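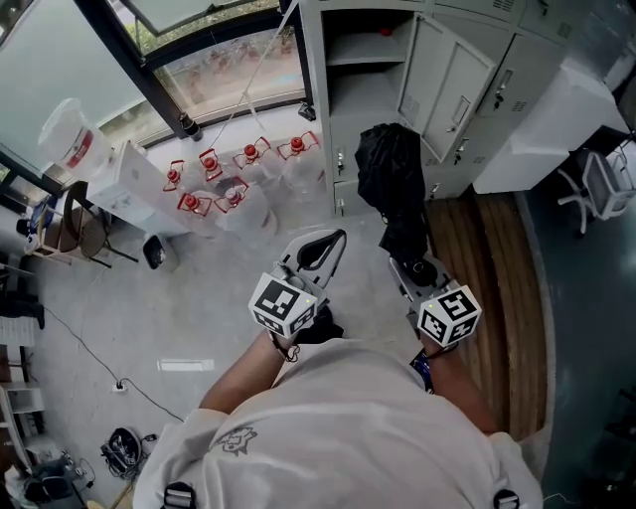

Ticket 3614: Klinhom pellet stove lights fine, then shuts itself off

Status: solved, leaving it open until the new gasket has had a proper cold night

Last updated: Friday, April 8, 2022

Hi all! I'm keeping this as a running log because I've already explained it on the phone and I know I told it in a different order each time. So this is the whole thing, start to finish, with the dumb parts left in.

The stove is a Klinhom freestanding, the small one with the side hopper, bought used from the Humley showroom in August. It heats the downstairs. Thermostat is on the wall in the hallway, set to 65, and until this started I'd barely touched it. I burn Lalmont softwood pellets and I vacuum the ash pan and the burn pot every few days (okay, sometimes once a week).

What it does: I press start, the igniter glows, pellets drop, I get a nice flame. It looks completely normal. Then after nearly 13 minutes the auger stops feeding, the flame dies down, the fan runs for a while and the panel shows E2. The manual says E2 is "insufficient draft or door open." The door was not open. I checked the door so many times that I started to doubt I knew what a closed door was.

First try

Did the obvious stuff. Emptied the ash, scraped the burn pot, cleared every little hole in the bottom of it with a drill bit turned by hand. Wiped the glass. Unplugged the stove, counted to a hundred, plugged it back in. Started it up, felt very pleased with myself, went to make lunch. E2 before the soup was warm.

Second try

Support asked me to check the pellets, so I opened a fresh bag and dumped the old ones out of the hopper. There was a lot of sawdust at the bottom, more than I'd like, and I vacuumed all of it out with the shop vac. It did burn brighter after that! Same shutdown though. If you've got the same stove and you've never emptied the hopper to the bottom, do it anyway, mine was kind of gross.

Third try

Vent pipe. I took the cap off the cleanout tee outside and got a face full of ash, so wear the glasses, please. Ran the brush up and down until nothing more came out. The horizontal section behind the stove was worse than the vertical one, and I had to pull the stove forward to reach it, which meant moving the rug, the log basket (I know, on a pellet stove, it holds magazines) and one very heavy chair.
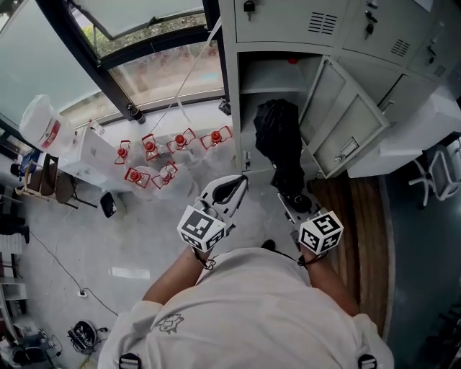
With the pipe clean it ran longer. Long enough that I wrote back to support and said it was fixed, and I'd like to apologize for that email. It quit on me that same evening, and this time the hallway had gotten cold enough that I noticed it before I saw the code.

Fourth try

Vacuum switch and hose. This was support's idea and a good one. There's a little rubber hose that runs from the switch to a metal nipple on the exhaust side, and if it's cracked or plugged, the switch thinks there's no draft and cuts off the auger. On mine the hose is behind the right side panel, held on by screws that all look the same and aren't, so keep them in order.

I pulled the hose off the switch end and blew gently through it toward the stove. Take it OFF the switch first — blowing into the switch itself can ruin it. There was a bit of resistance and then a puff, so something had been sitting in there. I poked the nipple clear with a paper clip and put it all back together. The hose itself was fine, soft, no splits when I bent it.

Ran it again. Still E2. I said some words.

Fifth try, and the one that got it

By now I'd ordered a replacement vacuum switch from Fireck, the parts place, and while I waited for it I did the dollar bill test on the door. I should have started there. You close the door on a bill and try to tug it out. Along the hinge side it held tight. Across the top it held. At the bottom corner on the latch side it slid out like there was nothing there at all.

So the door was closed, I'll stand by that, but it wasn't sealing. The rope gasket had gone flat and hard in that corner, and when I pushed on it with my fingernail it just stayed pushed. My best guess is that once everything heated up, the door moved a hair, the leak got worse, and the switch did what it's supposed to do. Support agreed that it fit the timing. I can't prove it, I only know what happened next.

I pulled out the old rope with needle-nose pliers, scraped the channel with a flat screwdriver, and wiped it down with a dry rag. Bead of stove cement, new rope laid in without stretching it (the instructions are very firm about not stretching it, and I can see how you'd want to). Closed the door on it with a sheet of wax paper in between and left it overnight.

Next morning the bill test was tight all the way around. Lit it, sat in front of it with coffee and watched the clock like it owed me money. Thirteen minutes came and went. It ran until the hallway hit the set temperature, dropped to low by itself, then came back up later when it was supposed to. I haven't had an E2 from it yet.

The follow-up that came back on the ticket, in case it helps the next person:

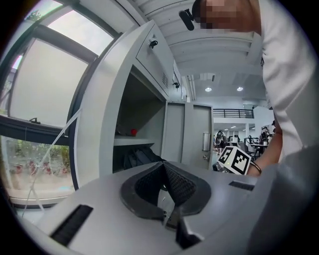

Do I still need to replace the vacuum switch if the new door gasket cleared the E2 code?

Leave the old switch in as long as the stove runs without shutting down. Keep the new one in its package as a spare, and fit it only if the code comes back with the door sealing well and the vent and hose clear.

So the Fireck switch is sitting in the kitchen drawer with the batteries. I asked about sending it back, but it cost less than I spend on pellets in a cold week and I'd sooner have it on hand.

Couple of things I'd add for anyone with the same model:

The rope size matters. I almost bought the next size up because it was on the shelf, and support said the latch wouldn't have closed over it. Measure the channel, or read the size off the parts page in the back of the manual.

Check the ash pan door too. Mine has its own gasket, thinner, and it passed, but it's the same kind of leak if it goes.

Write down how long it runs before it quits. I only had the minutes because I was annoyed and timing it, and it was the first thing support asked me for.

Still on my list: the latch itself feels a little sloppy, and the manual shows an adjusting nut that I haven't found yet. If it's behind the trim plate I'm going to need a longer socket. I'll add a note once I've had the plate off.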